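**Student project report, Materials and Everyday Objects course**
Submitted 27/01/2025

# Keeping colored string without tangles

## 1. Why I chose this subject

In my home we have a drawer for string. It contains string for parcels, string for the garden and many thin colored pieces which remained from handwork. Every time I need one piece, I must take out all of them. For the course project we could choose any small household problem, so I chose this one.

I wanted to answer two questions. First, what makes loose string become a tangle when it is only moved a little? Second, which simple way of storing it is good enough for a normal person who does not have much patience?

## 2. Materials

I bought the string in the shop Stekari in our town, from the basket with remainders. The pink one is thin and soft. The yellow one is a little stiffer and keeps its direction better when it is put on a table. I also used a shallow box, pieces of cardboard which I cut myself, and paper envelopes.

In total I had 2176 cm of string. I measured it with a tape, which was slow work, and I may have an error of a few centimeters because the pink string stretches when it is pulled.

## 3. Method

I tried three ways of keeping the string:

- loose in the box, with no order
- wound on a flat card with a small cut at each end
- folded in a figure eight and put in an envelope

For each way I carried the box up and down the stairs of our building, then I took out one length and wrote down the time until it was completely free. The time was stopped when no other string was hanging on it. I repeated this on different days in the same week. For the loose string I did not shake the box on purpose. I only carried it as I would carry any box.

## 4. Results

The loose string was the worst, as I expected, but the difference was bigger than I thought. The slowest attempt took 159 seconds. The slowest one with the card took 17 seconds, and most of this time I was looking for the end. The envelope was between them. It works well when the string is folded carefully, but if I was in a hurry the figure eight opened and the loops went into each other.

The thin string makes more trouble than the stiffer one. It lies in small waves and these waves catch each other. When I pulled one end quickly, the loops became smaller and closed into something like a knot, although it was not a real knot and no end had passed through. When I lifted one loop slowly and let the rest stay on the table, it usually opened by itself.

I also noticed that the color helps. If the strings are different colors, the eye can follow one of them through the heap.

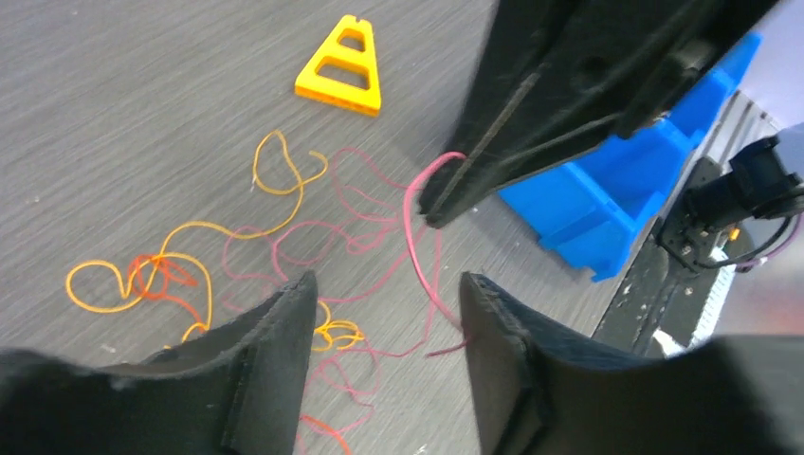 With two strings of the same color I often followed the wrong one and had to begin again. For this reason I would not keep two long pieces of one color together, even if it looks nicer in the drawer.

## 5. Problems in the work

My times depend on my hands, and I became faster with practice. The loose box was always tested first, so the comparison is not completely fair to it. I should have changed the order. I also did not test wool or thick garden string, which probably behave in another way.

## 6. What I do now

The cards are in the drawer at home, with the end of every string pressed in the cut. Pieces shorter than my hand go in one envelope and I do not fold them. In July I want to test the garden string in the same way, with larger cards.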